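4.2 Tables, Talk, and Who Sits Where

We turn now to the part of the study that surprised us most, and which we had very nearly left out of the interview guide altogether. When we began visiting the shared dining rooms at Dellport and Pireleck, our questions were mainly about food: who cooked it, who paid for it, and whether people felt they could turn down a second helping without giving offense. The furniture was, to our minds, simply what the food was put on. It was the residents who kept bringing us back to the tables, often while we were trying (politely, we hope) to ask about something else.

In all, 115 residents across the two sites agreed to talk with us, and 96 of them sat down for a full interview, usually after a meal and very often with coffee. The others spoke to us more briefly, in hallways or over the dishes, and we have drawn on those shorter conversations only where a resident told us plainly that we might. Both sites serve a common supper each evening. Dellport seats people at long tables in one large room, while Pireleck, which was converted from a row of smaller houses, has a number of modest tables spread through connected rooms. People at both places are free to sit wherever they like, and hardly anyone does.

By this we mean that seats settle. A newcomer at Dellport will usually try several spots in the first weeks and then stop moving, and from that point on the place is treated as hers by everybody present, though no rule says so and no card marks it. One woman who had lived at Dellport for 14 years told us she could not remember choosing her chair. She could, however, tell us exactly who had sat across from her in every one of those years, and in what order, and she did so with great fondness over the better part of an afternoon. We did not have the heart to move on to the next question, and we are glad now that we didn't.

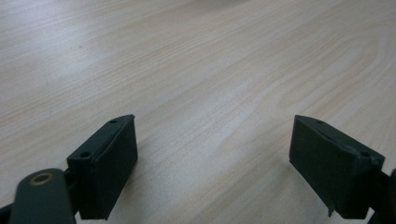
Marjan Kiani and Lorena Gaete
Shared Meals Study, Dellport and Pireleck

Figure 2. Pale wooden tabletop with curved grain.

Residents had a good deal to say about surfaces as such. Bare wood, as in Figure 2, was generally spoken of as friendlier than a cloth, and several people connected a tablecloth with holidays, with visitors, or with being on one's best behavior. "You put a cloth down and everybody sits up straight," one man at Pireleck said, and his neighbor added that on cloth nights the talk was always a little slower to get going. A smaller group felt just the opposite. For them a cloth was a sign that somebody had gone to some trouble, and a meal served without one seemed hurried, however good the cooking. These residents were more likely to have grown up in homes where supper was a formal affair, though we would not want to lean too heavily on that, as we asked about childhood meals only in the later interviews.

The size of the table mattered too, and here the two sites part ways. At Dellport, talk tends to travel. A story begun at one end of a long table will be picked up in the middle, argued over, and passed along to the far end in a form its first teller might not know. Residents enjoyed this, and some confessed to starting rumors of a harmless kind just to see how they came out. At Pireleck, talk stays put. The smaller tables there hold the same few people night after night, and what is said is quieter and, by the residents' own account, more personal. Illness, money, and worries over grown children came up again and again when we asked what people discussed at supper in Pireleck, and hardly at all when we asked the same thing at Dellport.

It would be easy to conclude that small tables make for closer friendships, and one of us (Gaete) came away from the early visits believing just that. The interviews made us more careful. Many Dellport residents have close friends within the house, but they do their confiding elsewhere -- in the laundry room, on the back steps, on the walk to the bus. Supper for them is a public occasion and they like it that way. In Pireleck there is no comparable place to linger, and the table has to serve for everything. We suspect that a table's part in the life of a house depends a great deal on what other spots for sitting and talking are close at hand, and we return to this in Section 5.

A word should be said about the 2 residents, one at each site, who told us they preferred to eat alone and came to the common supper only now and then. Both were well liked and neither seemed lonely. Each had a regular seat all the same, and on the nights they stayed away it was left open. When we asked the Dellport group whether anyone might take that chair, there was a short silence, and then somebody offered us more potatoes.

The seating had one real test while we were visiting. In October the dining room at Dellport was closed for painting, and supper moved upstairs to a room with a different layout and fewer windows. We had expected some confusion. Instead, people lined themselves up in nearly the same order as before, with the same neighbors to the left and right, and where the new tables broke the row in two, the pair who had been separated pulled their chairs to the corner so as to stay within reach of each other. They went on sitting that way until the downstairs room was open again.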